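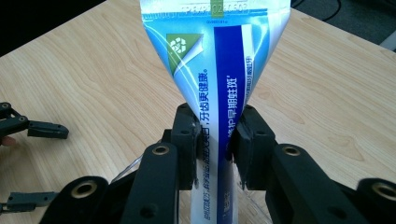
Can a machine do the small bathroom chores yet?

2 min read
Print | E-mail

My mother has arthritis in both hands, and the thing that defeats her most mornings is the toothpaste. She can manage the brush fine once there's paste on it. Getting the last of it out of a flat tube is another story, and she is not a woman who throws away a tube with a week left in it. My nephew keeps telling her that home robots are coming and she'll have one of those before long. I've seen the videos of them folding shirts and I'd love to believe him. But is anything out there able to pick up a tube, squeeze it, and stop in time? And if it's years off, is there something I can buy her now? I'm happy to spend a bit if it gives her easier mornings.
Jorby

Hello Jorby, and a warm hello to your mother too, who sounds like my kind of person. I spent a good part of my working life fixing packing machines, so I've had plenty of time to think about grippers and squashy things. Holding the tube is the part I'd worry about least. Two flat pads closing on a flattened tube will hold it upright quite nicely, and the tube even helps you by being thin and bendy. The trouble starts when you want something out of it. A full tube gives paste at the lightest touch, and a nearly empty one wants a good hard press that has to start at the crimped end and travel down toward the cap. Your fingers work out which kind of tube it is without asking you. A machine has to be taught, or has to feel it through the pads, and then it has to keep the opening over a brush that somebody's hand may be wobbling about.

Then there's the cap. I once watched a very expensive arm at a trade show try for a screw cap, and I had time to finish my coffee – a large one. Flip caps are kinder to everybody, machines and mothers both.

So my answer is that parts of the job can be done on a table, by a machine that has practiced, with people standing by. I wouldn't put one in a small bathroom with a lady of any age just yet. For now, get her a wind-up tube key, the kind with a big flat handle that you slot the crimped end into and turn. If turning is hard on her too, a wall dispenser she can work by pushing the brush against it may suit her better. Take her along to try the handle before you buy, if the shop will let you.
Kai Thiele

get a pump bottle. my dad uses one, you just lean on it with your palm. robots cant even find my socks
Kong

I'd ask an occupational therapist, they usually have a drawer full of these gadgets to try. Ours also suggested a fatter brush handle, which helped more than the squeezer did. No idea on the robots, sorry!
Norano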